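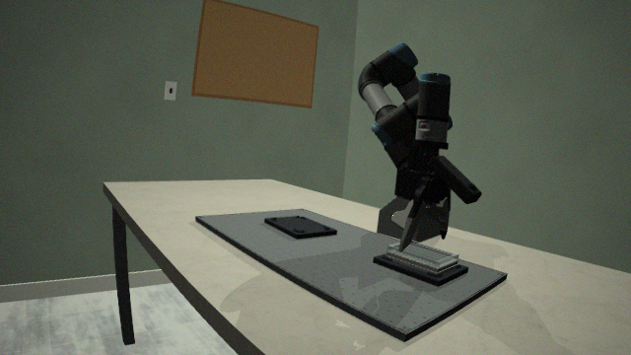

Rohani Entili在对规程初稿的书面意见中指出，若条款只规定末端执行器的目标位姿，而不规定器皿与托座之间的接触条件，则两家实验室即使逐条照做，所得成功率仍不可比较；条款应当写明何时允许松爪、由谁判定、依据何种记录判定。

本节采纳该意见，将原第2条拆分为“位姿条款”与“接触条款”。位姿条款约束夹爪在接近、下降、释放和撤离各阶段的姿态与速度；接触条款约束器皿底缘相对托座的状态，并规定释放指令发出前必须满足的判据。两类条款分别记录、分别判定，任一类不满足，该次操作记为不合规，不得以最终摆放结果补正。

2.1 术语与适用范围

本规程适用于单臂、两指夹爪在台面上搬运板式器皿的作业，包括实体工位与仿真工位。“托座”指固定于作业板上、用于限定器皿位置的承载件。“暂置区”指台面上托座以外允许短时放置器皿的区域。“占用”指托座上存在器皿，与该器皿是否对准无关。盖、封膜及液体操作不在本规程范围内，相关要求由各单位另行规定。

初稿沿用了Skestach规程中的“工位”一词，同时指托座与暂置区。标注人员对该词的理解不一致，同一段记录可能得到相反的判定，故修订稿弃用该词。

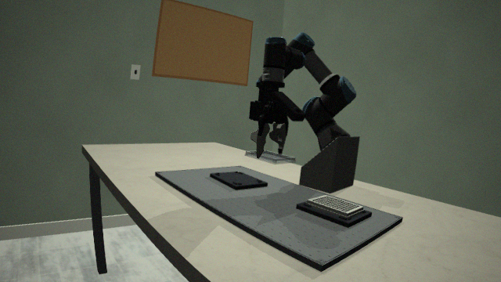
占用状态的登记应先于任何运动指令。登记表以托座为行，逐次操作填写，至少包括托座编号、占用与否、器皿类别和登记时刻四项。初稿允许只登记目标托座，试行中发现这一做法会遗漏暂置区内的器皿。以图2所示布局为例，左侧托座为空，右侧托座上有一块类似微孔板的浅色器皿，另有一件透明的浅盘状器皿位于作业板之外的裸露台面上，靠近机械臂基座。按初稿，第三件信息无处填写；按修订稿，该器皿须在暂置区一栏登记，并作为障碍物参与路径检查。未登记器皿一经发现，操作应在下一个安全位姿处中止，登记补全后从头执行，不得从中止点续行。

暂置区的边界由作业单位自行划定，但应满足以下要求：与托座的投影不重叠；与机械臂基座保持可复核的间距；边界坐标写入工位配置文件，并随配置文件一并存档。透明器皿在暂置区停留期间，其位姿不得仅凭单一视角的图像确定。仿真工位可直接读取物体状态，但读取值只用于事后核验，不得作为控制策略的输入，否则其结果应单列。

2.2 释放判据

释放动作按下列次序执行：夹爪沿竖直方向下降至预释放高度；停止并等待残余运动衰减；检查器皿底缘与托座的相对位置；发出松爪指令；确认两指均已脱离器皿侧壁；竖直撤离。前一步骤未取得确认时，后一步骤不得开始。Arnel工位的控制程序原将第三、第四步合并为一条指令，修订后必须分开，以便在记录中分别标出时刻。

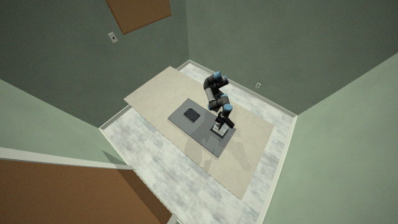

撤离阶段的要求与下降阶段对称，但判据更严。夹爪在离开器皿上缘之前，不得有水平方向的位移指令；若控制器因避障需要产生水平分量，该次操作记为不合规，即便器皿未被带动。撤离完成的标志是夹爪全部位于安全高度以上，而非轨迹执行完毕。

为检验上述条款的可判定性，我们在Korletey仿真平台上执行了1000次放置，由两名标注人员依据修订稿独立判定。其中671次被双方一致判为合规，其余包括一致判为不合规者以及判定有分歧者。分歧集中于残余运动是否衰减完毕这一项：修订稿仅要求“静止”，未给出速度阈值与持续时间。据此，阈值应由作业单位在配置文件中声明，并在报告结果时一并给出；未声明阈值的结果不宜与其他单位的结果并列。

2.3 记录与偏差处理

每次操作的记录应包括登记表、关节轨迹、夹爪开度、判据检查结果以及至少一路图像。图像与轨迹须使用同一时钟；时钟不同步时，应以轨迹时刻为准并注明偏移量。记录一旦封存即不得修改，更正以附加条目的形式写入，保留原值。

偏差分为可继续与须中止两类。可继续偏差指不影响后续判据的登记错误，例如器皿类别填写有误；须中止偏差包括占用状态错误、释放次序错误以及撤离阶段的水平位移。Wason工位在试行期间曾将重新抓取视为可继续偏差，修订稿将其归入须中止一类：重新抓取会改变器皿与手指的接触位置，原有的抓取记录随之失效。中止后的恢复由操作人员现场确认，确认人与确认时刻写入附加条目。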